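Arm reaches for the fruit too early on a moving conveyor, student project
posted 2020-07-09

Our senior project group has to sort produce from a belt into a bin. We have one arm on an overhead mount with a five-finger hand, and the program is called Nuso (one of us named it, don't ask me). With the belt stopped it works. With the belt running, the hand closes before the bananas get there. We have tried 69 runs at the slowest speed and the miss is always on the same side.

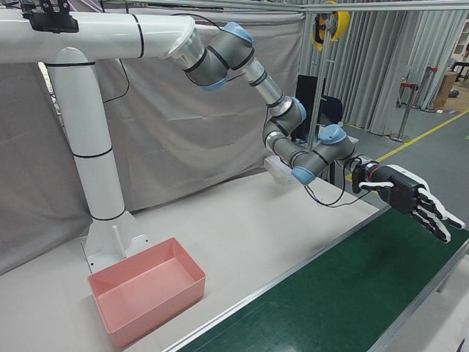
Our station: arm, belt and pink bin.

We measured 362 ms between the camera picture and the arm starting to move. Is that normal, or is our code slow? 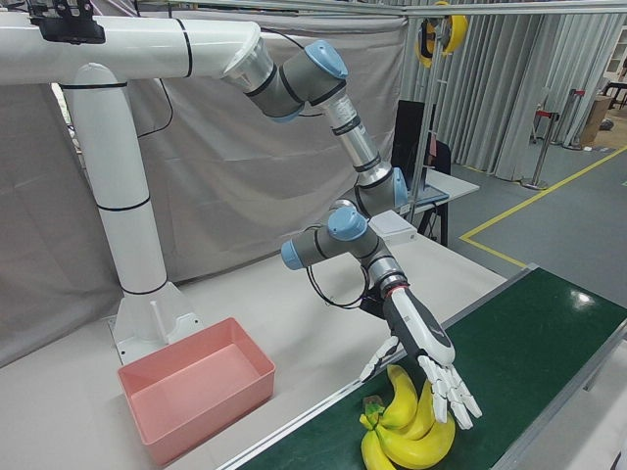 The pick point is set at the middle of the bunch, and the hand comes in palm down. We don't want to change the grasp unless we have to, since the stopped-belt part is already graded. The final demo is in December.

Thái

Sounds like a timing problem to me. Have you tried slowing the belt down more? Our club had the same thing and we just ran it slower.

Zestby

It's already at the slowest setting, he said so. Two things to check.

First, which picture are you using for the position? If one camera rides on the arm, its view changes the whole time the arm is moving, and you have to save the arm pose at the same moment as the picture.
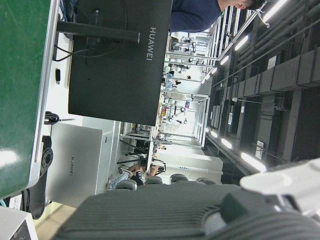
If you pair the picture with the pose from when the code gets around to reading it, the error grows with arm speed. Stamp both when they come in, then match them by time.

Second, measure the belt speed yourself. Put tape on the belt, time it over a known distance, and do that 10 times. The number in the settings menu can be off — ours was. Then aim at where the bunch will be when the hand closes. That means adding your 362 ms, the travel time of the arm and the closing time of the fingers.

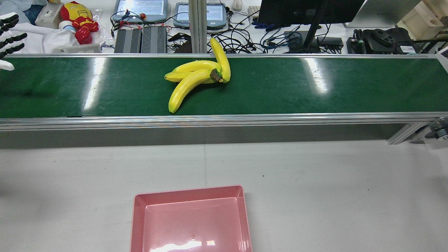
Esperanza Mercado
Robotics lab assistant, Toneo

The delay by itself is fine for a student setup, as long as it stays the same from run to run. Log it and look at the spread. If it jumps around, find out why before you touch anything else.

Also check the sign on your belt direction. Closing early on every run is what you get when the arm aims too far ahead. We had one group lose 3 weeks to a minus sign.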